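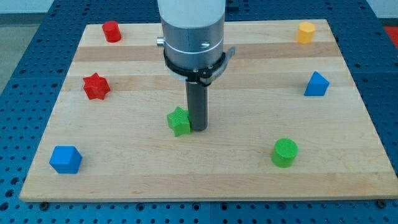 Drasto Sorting Starter Kit — my notes after a term of using it

I sell a fair few teaching kits through this shop and I only list the ones I've had on my own bench for a good while. This one's been in since July and I'm still not bored of it, so up it goes!

The Drasto kit is for people who already own a small arm and want something sensible to do with it. You get the board, a set of blocks in mixed shapes and colours, the fixings, and a login for the Dritley task library (more on that in a minute). The arm isn't included, and neither is the table. I get asked that every week.

What I like most is the shapes. Cubes are easy, any gripper will manage a cube. Stars are another matter — come at one from the wrong angle and you're pushing it along the board instead of picking it up. Kylie Sutcliffe borrowed my demo set for her Saturday club and told me the six-pointed star kept her lot busy for the whole afternoon, which I can well believe as it did the same to me.

The task library is a mixed bag. The sort-by-colour and sort-by-shape jobs are clear and well written, and you can have the first one going before your tea's cold. The stacking ones need more patience, and the instructions for task 8 still refer to a menu that moved in the last update. I've emailed Dritley about it and Sumaiya Paul there says it's on the list. We'll see.

Setting up took me under an hour, with most of that spent measuring where the board sat so the arm knew too. Bolt it down before you do any teaching of positions. I didn't the first time, knocked it with my elbow and had to start over (my own silly fault). If your table has holes at an odd spacing, drop me a line and I'll check whether the fixings will line up.

Things I'd change: the storage bag is too small once you've added spare blocks, and I'd love a printed quick-start card. Lucero Mamani has written a nice one in Spanish and English and lets me send it out with orders, so just ask for it in the notes box at checkout.

Spare blocks are sold separately in packs of three. Part number for the mixed pack is 3,451 on the Drasto list, but you can just say "mixed" and I'll know what you mean.

Orders placed before 3 in the afternoon go out the same day. Schools can pay by invoice — email Roxana Salazar in the office and she'll sort the paperwork.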